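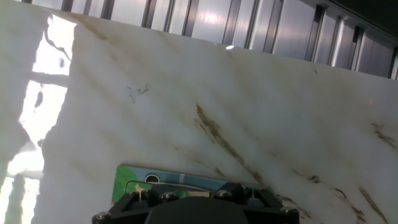
The Shine That Asks for Work

In Stetby, the kitchens are getting glossy again. For years people wanted a matt counter, gray and quiet. Now the marble look is back, with brown veins and soft beige clouds, and polished until the window is lying in it.

I spent 3 days in June visiting homes with such counters. The owners love them, but they all speak of wiping. A shiny surface shows each crumb and each finger. At Hurkolden, a small workshop which cuts counters, they advise a damp cloth first and then a dry one, always in the same direction. Strong cleaners stay in the cupboard.

Ribbed metal is the usual partner now. It breaks the light into stripes and makes the stone look warmer. The grooves collect flour, so a soft brush is useful – an old toothbrush does the work too.

And put a board down before you cut. A bright one is welcome on so much polish. I bought mine at the Wirkley market, and it has lived on my counter for around 9 years.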